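Teaching a laptop to tell my moths apart

30 Dec 2018

So the moth thing got out of hand again. Those of you who have been reading since the porch light posts know I take a picture of every moth that lands on the sheet, and then spend all winter pretending I'm going to sort them. This December I finally sat down to do it, except I got bored by the second evening and decided to make the computer do it for me (of course I did).

The plan was small. Take the folder of 950 photos I had already labeled, train a little image classifier on them, and let it loose on the pile I hadn't touched. Berhanu Moges, who I used to share an office with, talked me out of training anything from scratch and into starting with a network that had already been taught on a big general photo collection. You chop off the last layer, stick on your own, and only train that bit. It ran on my old laptop while I made dinner, which I was not expecting at all!

First result: fantastic. Suspiciously fantastic. It got nearly everything right and I went to bed thinking I was a genius.

Then Trinity asked me how I had split the photos. Well, randomly. And she wrote back one line, "do you take more than one picture of each moth?" Yes. Yes, I do. I take a whole burst of each moth, because they're twitchy and my hands shake. So the same moth, on the same fold of the same sheet, was in the training pile and in the test pile. The poor network only had to remember the sheet.

I redid the split by night, so that everything from one evening goes all in one pile or all in the other. The score dropped like a rock. Pugs, which I can't tell apart myself, were basically a coin toss. The big hawk moths were still fine, but my grandmother could do those from across the yard.

What helped after that, in case anybody else is fooling around with something like this:

Cropping. My moths are tiny in the picture and the network shrinks everything before it looks, so a small brown moth turned into a small brown smudge. I cropped 200 of them by hand with the radio on and then wrote a very dumb script that finds the darkest blob and cuts a square around it. It fails on white moths. I know.

Flipping the pictures left to right during training. A moth is a moth both ways, and it's one line of code.

Leaving the colors alone. I tried the setting that messes with hue, and all my yellow underwings went orange and got worse. Brightness changes were fine, within reason.

Throwing out any species with fewer than 20 photos. That one hurt, because the rare ones are the fun ones. For now they all go in a bin called "ask Wanda," meaning Wanda Mercado, who has been naming things for me for years and has never once sounded tired of it.

I also tried running more rounds of training, up to 30, and past the first handful it just memorized. I saved the chart and I keep looking at it, one line going up and the other one going sideways. I called the finished model Drastard, by the way. It was a typo and it stuck.

Still on my list for January: a proper "I don't know" answer. Right now if I give it a photo of my shoe, it tells me very confidently that it's a Large Yellow Underwing. I'd much rather have it shrug. Berhanu says to look at how sure it is and set a cutoff, but it's sure about everything, so I need to read up on that. 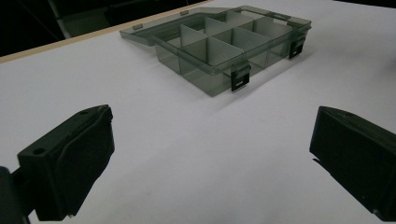 Questions from the last post

Leilani Abernathy asked which bulb I use. Same one as last year, the plain blacklight tube over the back door. I haven't found anything better for the money.

Somebody also wanted to know if I'll share the photos. Yes, once I've taken out the ones with my feet in them. Give me a few weeks.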